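### 3.2 Collecting the disassembly demonstrations

Hard drive removal was chosen as the first task on the grounds that it would be easy. We record this for the benefit of future groups choosing a first task. The arm works inside an open desktop case, where the drive cage, the board and a generous quantity of cabling compete for the same few centimetres, and the fingers of the gripper are wider than most of the gaps they are asked to enter.

Demonstrations were teleoperated by the second author and by Thắng Doãn, whose patience is the main piece of undocumented equipment in this study. Each episode begins with the side panel off and the gripper at a random offset above the chassis, and ends when the operator presses the pedal, whether in triumph or otherwise.

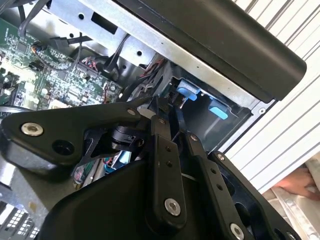 We kept the failures. An earlier pilot, run under the Hitovico protocol, threw out any episode with a hesitation or a second attempt, and the resulting policy behaved beautifully until something went wrong, at which point it had no opinions at all. The present set holds 3,000 episodes, of which 189 are labelled as recoveries: the operator snags a cable, backs off and tries a new approach. Labelling was done in Brelus by one annotator per episode, with Achterberg settling disputes -- mostly disputes with himself.

Cables deserve a separate word. Rigid parts such as latches and brackets stay where the last episode left them; a SATA cable does not, and two resets of the same case never look quite alike to the wrist camera (Figure 4). We had planned to tie the wiring back. Gallegos objected that no recycling depot in the country would extend us the same courtesy, and the ties went back in the drawer.

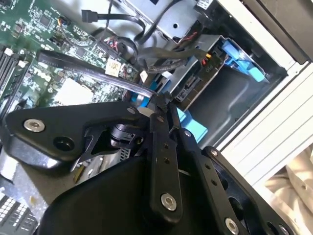
*Figure 4. Wrist camera view of the gripper inside a desktop case, with the drive cage to the right. Photo: Rafferty Achterberg.*

Operators worked in blocks of 25 episodes with a break between blocks. Longer blocks were tried in November and produced faster episodes of noticeably worse behaviour, a finding we believe generalizes beyond robotics. Camera exposure was fixed within a block but allowed to vary between them.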